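Evaluation of the Novalby hand-held gripper kit for recording garment tasks
Zihan Tang
Project report, 2020-07-27

4. Method

The kit was hired from Kisteo for the month of July. It comes as a pair of hand-held grippers, a charger and a licence for the recording software, Geto. We wanted to know whether a student group with no robotics background could collect usable recordings of cloth handling with it, and how much time would go on set-up.

All recordings used shirts. Each one started with the shirt spread on a covered table and ended when the operator judged it folded. Operators worked standing, one gripper in each hand, and had 64 minutes of practice before anything was kept.

5. Results

We made 296 recordings. The software rejected 37 of them, mostly for lost tracking when the two grippers came close together. The manual mentions this but gives no minimum distance, and Güler's support desk could not give us one either.

Set-up was quicker than expected once the software was installed. Installation itself took most of a day — the licence key has to be entered again after every restart.

6. Comments on the product

The fingers meet in a narrow point, which suits picking up a single layer of cloth.

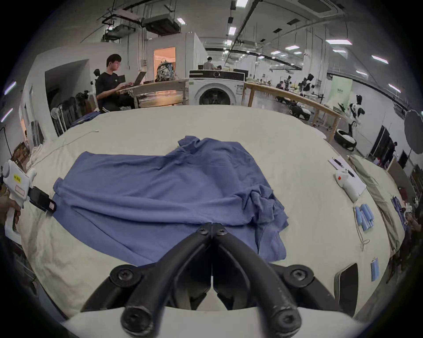
Collars and sleeves were harder. Operators often took hold of two layers by mistake and had to let go and start again. Softer fingertips are sold separately, but we did not have the budget to try them.

The full set of recordings came to 2332 files including logs. Exporting them was slow and the progress bar is not reliable. For a short project we would hire the kit again, with a second charger.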